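4. Sharing the Space Between Two Arms

4.1 Why we moved the planner out of the control loop

In the first version of our software, the two arms were planned together, as if they were one large robot with a great many joints. This is a perfectly respectable way to do it, and we were fond of it for most of a year. It meant that a path, once found, was safe for both arms at once, and we never had to think about who should go first. The trouble came when one arm had to wait for something, such as a grasp that needed a second try. The joint plan would go stale, the whole thing would be computed again, and the arm that had been doing fine would stop in the middle of its move and sit there with its sibling until the new plan came back.

The version described in this paper, which we call Hiltano, plans each arm by itself and lets the two of them ask for room as they go. A small service named Clemgate keeps track of which parts of the cell are spoken for. The volume above the floor is divided into a coarse grid of 1728 blocks, 12 along each side, stretched to fit the shape of the cell. Before an arm begins a segment of its path, it asks for every block that its links will sweep through, and it gets either all of them or none of them. We tried giving out partial requests for a while and found that both arms would happily creep toward each other, each holding half of what the other one needed, and then stay that way until a person stepped in.

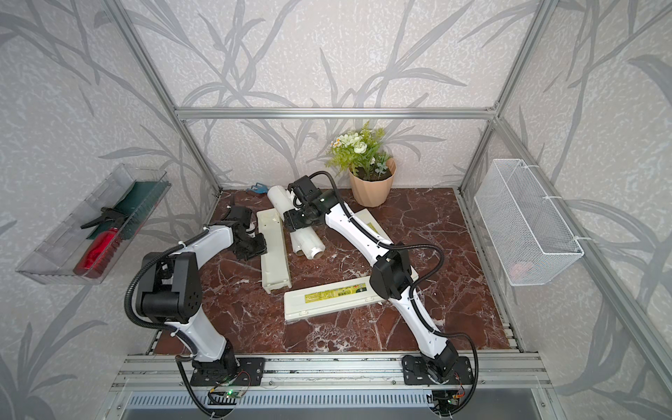

Figure 4. The two-arm cell used in this section. Both arms share the rail at the front and reach inward over the same floor.

Figure 4 gives a fair idea of why the middle of the cell is the hard part. The arms stand apart on the rail, and near their bases there is very little to argue over. Toward the center and the back, the links lean in over the same objects, and a forearm crossing above a long box can claim a surprising number of blocks even when its gripper is busy somewhere else. The cable conduits need room as well. They loop along the side of one arm and arc across the other, so we model each one as a chain of padded spheres that follows the nearest link with some slack. The padding is generous, and a tighter cable model would surely win back some space, but we have preferred to be a little wasteful here.

Anything hanging on a side wall, like the clear tray on the left or the wire basket on the right, goes into the map as a solid box that cannot be requested by either arm. Things standing on the floor are handled differently, as they may be moved at any time. These enter the map through perception, and their blocks are marked as "soft." An arm may ask for a soft block only when it names the object it means to touch there. This one rule caught more planning mistakes during development than any of the cleverer checks we wrote, and we would recommend it to anyone building something similar.

4.2 What the planner believes about a held object

Once a gripper has closed on something, that object becomes part of the arm, at least as far as the collision model is concerned. It sounds simple, and for small, compact items it mostly is. For long boxes and cylinders it takes more care. A box gripped near one end sticks out a long way on the other side, and if the planner has the tilt wrong by even a modest angle, the far corner may be nowhere near the place where the model says it is. Our early logs had 56 refused or aborted segments in which the planned shape of the held object disagreed with what perception later reported, and when Lleucu Jenkins went through them by hand, she found that the large majority came from tilt and very few from the position of the grasp itself.

Our answer to this is to let the arms look after each other. The camera at the wrist of one arm often has a better view of what the other gripper is holding than the fixed camera does, and it costs us nothing to use it when that arm happens to be waiting for its blocks anyway. So whenever an arm is refused a request, Hiltano checks whether its wrist camera can be turned toward the other gripper without leaving the blocks it already owns. If it can, the arm makes a short turn, takes a look, and sends back a new estimate of the held object's pose. The request is then tried again with the new shape. In practice, a good share of the refusals clear up at this point, simply because the old shape had been padded to cover our uncertainty and the new one can be trimmed.

The estimate itself comes from a fairly plain fitting step. We segment the held object, remove the pixels that belong to either gripper, and fit one of a small library of rough shapes to what is left. The viewing arm's own fingers are masked out with a fixed template, as they always fall near the bottom of the view and are too blurred to segment well. The other gripper is masked by projecting its known joint positions into the picture, which works nicely as long as the calibration between the arms is fresh. When it has drifted, slivers of black finger get counted as part of the object, and the fitted box grows a little on that side. We check for this by comparing the fitted size with the size measured earlier, and we throw the estimate away if the two do not agree.

White objects held in front of pale gray walls gave us more grief than we had expected. The printed leaf pattern on the panels helps in some views, where the edge of the object cuts cleanly across a darker leaf, and hurts in others, where the segmentation would rather follow the leaf. The dark marbled floor is much kinder to us, apart from its white veins. For this reason the short turn is chosen, where there is a choice, so that as much of the held object as possible is seen against the floor. In the view below, the lower corner of the tilted white housing hangs over the floor while much of the wall pattern lies behind and around the scene, and it is the lower corner that anchors the fit.
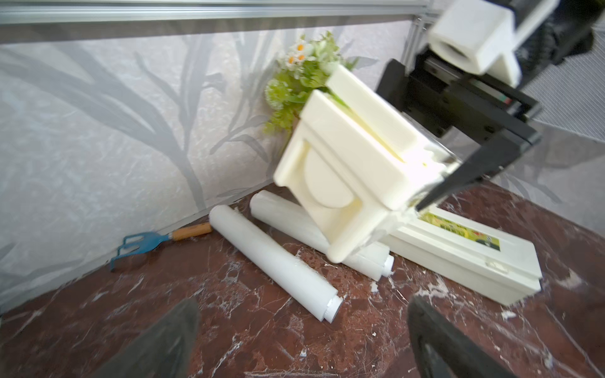

4.3 Timing and tooling

All requests, grants and refusals are written to a log by Flalodeck, our recording tool, together with the joint states and the camera views from the same moment. We mention it here mainly because it changed the way we worked. Being able to drag a slider back to a refusal and see which blocks were in dispute saved us from a great deal of guessing, and most of the numbers in this section come straight out of it. A Clemgate request takes about 11 milliseconds from asking to answer, and the short turn with its fitting step adds 118 milliseconds of computing on top of the motion itself. The fitting runs on its own thread, so a slow fit never holds up the arm that is moving.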